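5/19/24, bench notes, chess set no. 1347

Margus wants a yes or no on the Lepik sets before we say anything to the clubs. My answer so far is "not yet," and he won't like it, so I'm writing down how I got there.

What Lepik sent is one wooden board, one full set of pieces, and two of the gold tin trays that are meant to replace the drawstring bags. The sheet in the carton calls the whole thing the Justau. It also says the board "lies dead flat" and the trays "keep both armies in order." I've read a lot of these sheets. The last one that promised dead flat rocked on every table in the building.

### Setup

Put it on the black marble-look top with the walls around it. Vija thinks that is a silly place to look at a chess set, with all the white and purple streaks going every which way under the board. I think it's a fair test. Half the places these will end up have worse tables, and if a dark pawn gets lost on our top it will get lost on a patterned carpet too.

Board turned on the diagonal, dark side at the lower left, light side up at the far right. One tray each side. I left the cream canister with the orange band where it was in the back corner. The little blue and white round thing near the back is not part of the set, so please don't put it in the carton when you pack up.

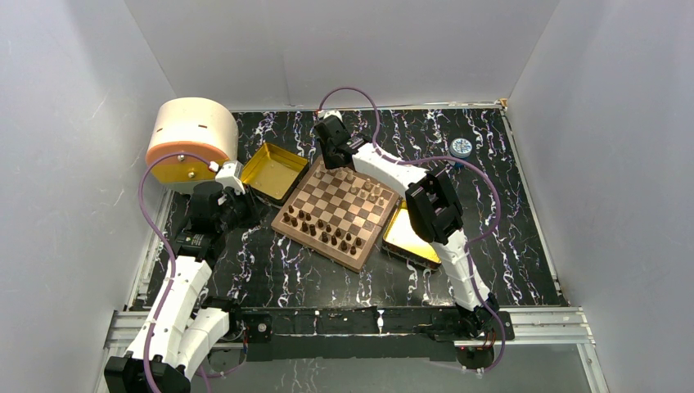

*Set 1347 on the black top, dark side lower left, a gold tray on either side of the board.*

### Board

Straightedge across both diagonals. I could slide a sheet of printer paper under it at one corner and not at the other three. That is not dead flat. It's decent for the money and I'd say so if the sheet didn't.

Pressed on each corner with a finger. No rock on the marble top. Moved it to the old oak desk and got a small knock at one corner, but the desk is no better than the board, so I'm not counting that against anyone.

The squares are easy to tell apart, tan and brown, no glare from the overhead lights. I tried it from both sides and standing up. The dark pieces read well on the light squares. On the brown squares they're harder, and I had to look twice for a pawn from standing height. Vija says she had no trouble. Vija is younger than me.

Frame: rubbed one edge with the 3000 grit pad and a dab of Wultine to see if the finish lifts. It didn't lift. It did go a shade glossier, so don't do that to a set somebody is going to pay for. I did the edge facing the wall.

### Pieces

Weighed nothing today because the small scale is at the other shop. The sheet gives 200 grams for some group of pieces and doesn't say which group. Margus, please ask them. If it's the pawns, fine. If it's one whole side, they're too light and I can stop here.

Stood every piece up, tipped it with a fingertip, let go. The tall ones came back upright from a small push and went over from a medium one. So does every other set at this price. I don't know what "tournament balance" is supposed to mean and I doubt Lepik does.

Bases: felt on all of them, glue visible on a few. One dark knight has its felt off center enough to catch a fingernail. One in a single sample set is either bad luck or the way they all come. We can't tell which from one set, and that's my main complaint about this whole exercise.

Size on the squares is okay. Side by side in the back row they have room. Once the dark side was up near the board's edge and not squared off, it looked crowded at the left corner, with the small ones bunched together. I wouldn't blame the pieces for that. Players leave them like this all the time, and a board this size doesn't forgive much.

I also wanted to see how one dark piece looks standing by itself out toward the middle, away from its rows, with the rest left along the front. It holds up. You find it right away. 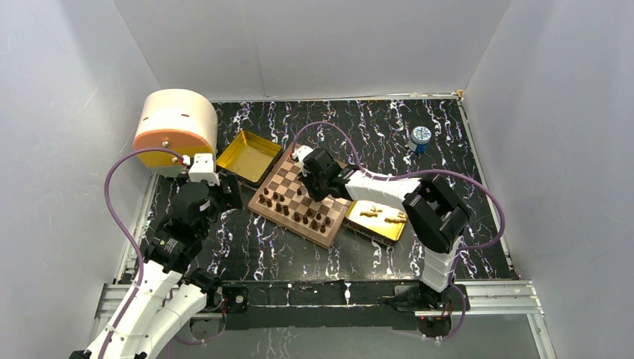
### Trays

I came in ready to dislike these and I mostly do.

They're shallow, open, gold inside, with a raised rim. They look good next to the board, I'll give them that, and they sit nicely when you line one up with the board's edge. But there's no lid. The sheet shows a lid. Either Lepik forgot ours or the lid is extra, and I'd put money on extra.

Noise: a wooden piece dropped in from hand height makes a clang you can hear in the front room. Vija heard it with the door closed and came in to ask what I'd broken. Now picture twelve boards finishing at once in a school library. I lined one tray with a scrap of green felt and the clang went down to a thud. The felt slid, so it would need gluing, and then we're the ones gluing felt into trays for 200 sets. I'd like somebody to tell me who's paying for that.

Capacity: one side fits lying down in a single layer if you take care. If you just sweep them in, they pile up and the top ones roll over the rim. I swept them in four times, as a kid would. Lost at least one onto the table three of those times. "Keep both armies in order" is generous.

Shine: the gold throws a bright patch under the lights. It didn't bother me at the board. It might bother somebody sitting low on the far side. Mentioning it, not failing it.

Sumico does a plain tray with a fold-over cover. Uglier. I'd still want one here to compare before we commit to a tray with no cover.

### Things Vija disagrees with

She read the above over my shoulder, so to be fair to her:

- She thinks one sheet of paper under one corner is nothing, and that I'd have passed the same board if it had come without a sheet. Possibly.
- She likes the trays and says people will use them as a place to park captured pieces during a game, one on each side. I agree that works. Small drops, one piece at a time, much less noise. It still doesn't solve storage.
- She wants the board checked after it has spent a week in the damp storeroom. Good idea, doing it. I measured it in a dry room in good weather and boards behave in good weather. The April batch from the other supplier was flat the day it arrived too.

### To do

- Margus: ask Lepik for the lid, the price of the lid, and what weighs 200 grams.
- Margus: ask for two more sets, not picked out by them if that can be arranged.
- Me: bring the scale back. Weigh dark and light separately.
- Me: reglue the felt on the knight, mark the base in pencil so we know it was touched.
- Vija: board into the storeroom, flat, nothing on top of it. Note which corner was high before it goes in (I put a bit of tape under that one).
- Whoever closes up: dark pieces in one tray, light in the other, and please lay them in by hand.

No order until the other two sets are here. If Margus needs something to tell the clubs, he can tell them the squares are easy to read.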